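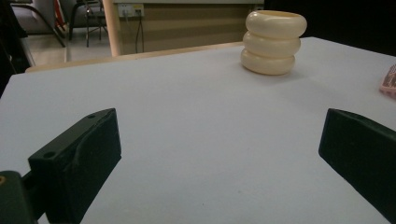
To: allbridge-workroom
Subject: Re: rings again: storage, stacking, and the table top
Date: 26 December 2020

On the question of storage, quoted below, I have some answers and one correction. I am replying inline where the points are separate and at the end where they run together.

> I have now received the second lot of the cream Bangera rings and
> would like to settle how we store them before the sale stock gets
> mixed in with the class stock. Last time they were in a bag and
> several came out with rub marks on the outside.

The rub marks were discussed in May. They come from the rings moving against each other on their outer faces, which is the part everybody looks at. A bag allows that. A stack does not, as long as the stack is kept upright and short. The flat faces take the contact, and those faces get covered by cord or wire in most of the patterns we use.

I pulled six rings out of the old bag and went over them with a damp cloth and then with a dry one. On four the marks came off completely, so they were transfer from something else in the bag, probably the dark beads. The other two have real scratches and I have put them aside for wrapping practice, where the surface will be hidden.

> Is there any reason not to stack them ten high in the cabinet? The
> shelf would take it.

The shelf would. The rings would not stay put. The edges are rounded, so the contact area between two rings is a narrow band and the pile starts to lean well before ten. I tried it on the low shelf with the door open and got to seven before it went. I would set three as the limit on an open table and five inside a tray with sides. Three is also convenient for the class kits, which call for three per person.

Stack them with matching diameters or with the wider one at the bottom. The supplier sheet treats the second lot as a single size, but there is a spread. I measured outside diameters across two of the packets with the sliding gauge, and the difference between the smallest and the largest is enough to feel with a thumb run down the side of a pile. For wrapped bangles it makes no difference. For the linked piece in the Ekance pattern it does, and the rings for that should be matched before they are handed out.

> The inventory sheet says 2169 rings. That can't be right.

It is the number on the sheet, but it is the sum of two columns that should not have been added. One column is rings and the other is packets of jump rings, which somebody entered by the piece. The correct figures for the large rings are:

 Opening balance, first lot: 263
 Received, second lot: 400
 Issued to class kits: 100
 On hand: 563

I counted the on-hand figure by packet and checked the open packets by the piece. The two scratched ones are included. If you want them written off, take the balance down to 561 and put a note in the remarks column. Please don't overwrite the opening balance, which has happened before and took an evening to undo.

> Do we need to cover the table? I would rather not buy more felt.

No felt. The pale top is smooth and it wipes clean, and for pale rings I think it is the better surface in one respect: dark grit shows on it at once, before it gets under a ring and scratches it. Felt holds the grit. The drawback is that a cream ring on a pale gray-white surface is easy to lose sight of when it is lying flat, particularly in the evening with only the ceiling light on. That is another argument for piling them. A pile throws a shadow and the eye finds it.

Working practice at the table, as I would write it up for the binder:

1. Wipe the top with a damp cloth and let it dry.
2. Bring out only the rings needed for the session. Leave the packets in the cabinet.
3. Pile in threes, set well back from the front edge. Keep the area in front of you clear for cutting and wrapping.
4. Glue stays on the mat at all times. The Clekalus adhesive skins over quickly but remains soft underneath, and it will pick up a mark from anything set down on it.
5. Finished pieces go flat on the drying rack, not back on a pile.
6. Count in, count out, initial the card.

Point 5 is there from experience. Two wrapped rings stacked before the adhesive has set will bond along the cord, and pulling them apart lifts the wrapping from both.

> Last thing, the Ekance pattern says to rough up the ring before
> gluing. Is that needed on these?

For cord, yes, but lightly, and only on the inside face. A few turns with a fine sanding pad is enough. Wipe the dust out afterward with a dry cloth and do it over the bin. The outside face should be left alone in case the wrapping is open enough to show the ring between turns. For wire there is no glue under the wrap, so skip it.

I ran a small test on this with the scratched pair. One was sanded inside and one was left as it came, both with the same cord and the same adhesive, both left overnight. On the unsanded ring I could start the end of the cord with a fingernail. On the sanded one I could not. Two rings is not much of a test, and if someone wants to repeat it with the flat cord I would be glad to see the result. Flat cord has more contact area and might hold without sanding.

Correction to my message from May: I said then that the Bangera rings could be cleaned with alcohol. On the first lot that was fine. On a ring from the second lot it left a dull patch, so either the finish has changed or I had something else on the cloth. Until this is sorted out, use water with a drop of dish soap and nothing stronger. The page in the binder still has the old advice and needs to be replaced. I will print the new one.

Open items:

- Trays with sides for the cabinet. The inside height has to clear a pile of five plus a finger's width. I have not found any yet.
- Labels for the class stock. The current ones leave residue on the packets.
- Whether the sale rings should be matched by diameter too. My preference is to match them, but it is slow work with the gauge. A plain go/no-go slot cut in card would be faster and I can make one.

If there are no objections I will change the sheet to the figures given above and move the class rings to the left side of the cabinet, second shelf.

--
Allbridge Workroom list
Plain text only, please trim your quotes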